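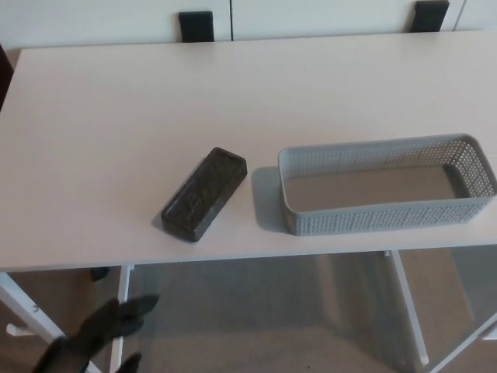
Light grey plastic basket and a dark speckled block on a white table.

drusside-tags
Second-hand prices from the op shops of Drusside, typed up by hand

G'day! I'm Yavuz Ateş and this is my spreadsheet of op shop price tags. I started writing down what things cost on my Wednesday rounds, got a bit carried away, and now there are 2071 rows of it. If you've ever wanted to know what a secondhand casserole dish goes for in my part of the world, you've come to the right repo.

What's in the box

tags.csv has one row per price tag. shops.csv has one row per shop, and there are 11 of them, covering Drusside proper plus the strip out past the footy oval. notes.txt is me rambling, mostly about lamps.

Each row in tags.csv has the shop code, the month, the category, what the tag said (my typing, their spelling), the price in dollars, whether there was a coloured sticker, and a free text comment. If the tag had two prices with one crossed out, the crossed-out one is in price_old. I've kept the original wording wherever I could read it, so you'll meet "cassarole", "casarole" and one heroic "castle roll". Please don't send me a pull request fixing these. I love them.

Categories

I went with kitchen, linen, books, toys, furniture, storage, electrical, clothing and odds. Clothing is thin on the ground (racks bore me, sorry) and kitchen is enormous. Storage means baskets, tubs, tins with lids, shoe racks, that kind of thing. Desks and tables go under furniture, even the fold-up ones, and I did change my mind about this in July, so anything entered before then may have a card table filed under odds. I keep meaning to go back through.
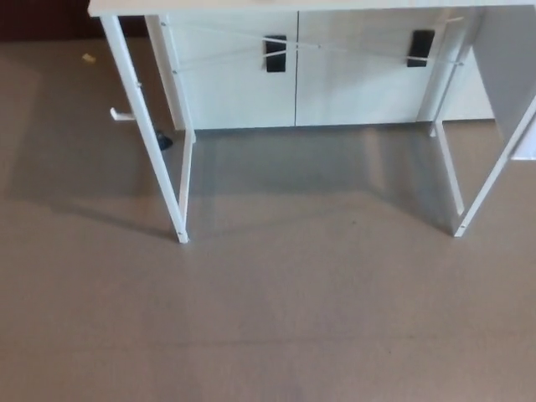
White desk with slender white metal legs.

How I collected it

Pencil and a notebook, then typed up at the kitchen bench that night. I only wrote down tags I could see without shifting half the shop, so the backs of shelves are badly underdone. Same with the locked cabinets up at the counter, where the good jewellery lives and where I feel like a goose asking to look at things I'm not going to buy.

Güler, the big place beside the chemist, reprices everything with stickers on a rolling colour system that took me ages to work out. The sticker column is really for them. A blank there means I saw no sticker. A question mark means I forgot to look.

Known problems

There are 102 rows with no price. Most of those are tags that said "ask" or "as marked", and a few are my own handwriting beating me. Leave them out if you're averaging, and keep them in if you're counting categories.

The same item can turn up more than once. There was a brown armchair that sat in one window for months and I logged it every time, getting cheaper and cheaper, poor old thing. I haven't tried to link repeats.

Prices are whatever the tag said. I have no idea what anybody paid at the till, and there's nothing in here about half-price days except when I remembered to mention them in the comments.

Loading it

The file is UTF-8 with commas, and the comments are quoted. Gededance opens it straight off. Clarkus wants the header row stripped first and then drops the dot in Güler's name, well, dots, so use the shop code if you're going that way.

Licence and getting in touch

Use it for whatever you like, just put my name somewhere. If you shop in Drusside and want to add your own tags, open an issue and I'll send you the blank sheet. Lamps especially welcome.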